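Relaner two-arm software: progress report to the Grosix programme office

2018-11-14

Dear colleagues,

Thank you for your patience while we got this one together. We had meant to send it a little sooner, but the timing work described further down kept giving us something new to tell you, and it seemed a shame to stop halfway through the story.

You will remember that when we wrote in April, the two arms at Clustthorpe could each be driven quite nicely on their own, and rather badly as a pair. The planner treated the second arm as a sort of moving wall, and whenever the two wanted to be near the same bin, one would simply wait until the other had gone home. It was safe enough, but dreadfully slow, and our operators (who have been wonderfully good-humoured throughout) took to making tea in the gaps.

Most of this period has gone on putting that right. The planner, which we call Oravec, now works out both arms' paths together and gives each of them a share of the space over the bin for a short stretch of time. If one arm is late, the share is handed over again instead of the whole plan being thrown away. Replanning used to take long enough that you could see the arms hesitate; it now takes 105 milliseconds on the bench machine, and the pauses have all but gone from everyday running.

Perception has been the harder half. Our object tracker was written for things that stay put, and it did well with the toy animals we use as stand-ins for mixed stock. Balls were another matter. They roll, they rest on rims, they slip away at a touch, and the old tracker would carry on reporting a ball where it had been a moment before. We have rewritten the part that joins one camera picture to the next, so that each object now carries a guess at its speed as well as its place, and the gripper is sent to where the object should be by the time the fingers arrive. The camera feed runs at 30 pictures a second and the arm control at 60 updates a second, and a good deal of our trouble came down to the two clocks drifting apart. Every message is now stamped at the source, and we rather wish we had done that first!

We have recorded 1,945 pick attempts since the last report, all replayable from the logs. The replay tool was never in the plan we agreed with you, but it has paid for itself several times over. It lets us feed an old attempt through new tracking code without touching the arms at all, and a fault that used to cost an afternoon of coaxing can now be looked at over a sandwich.

The bin work continues at the bench, with the brown dog and the pink pig in the blue tray and the ball at its rim, and this is where the joined-up planning and the new tracker have to get along with each other.
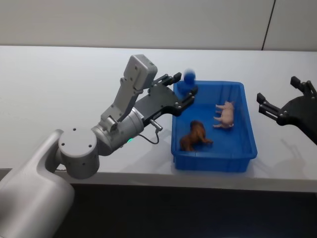
Grosix asked, after reading our draft, whether the speed guess could do harm when an object is in fact sitting still, given that a little camera noise might look like movement. It is a fair worry, and yes, it can. We saw the fingers being sent slightly wide of objects that had not moved at all. The tracker now needs several pictures in agreement before it will call anything moving, which has cured most of it, though small shiny objects still catch us out and we would like to keep this item open.

Two other things remain on the list. The gripper driver still reports "closed" when the fingers have stopped for any reason, so the software cannot yet tell a firm hold from a jam. We also need to tidy the calibration steps, which at present live in three scripts and one much-loved sheet of paper pinned up by the bench.

For the coming period we propose to finish the driver first, then calibration, and to leave the larger bins until both are settled. We are not asking for any change to the budget. If you would like to come to Clustthorpe and see the pair running, please do let us know which weeks suit, and we will keep the bench free.

With warm thanks from all of us,

The Relaner software team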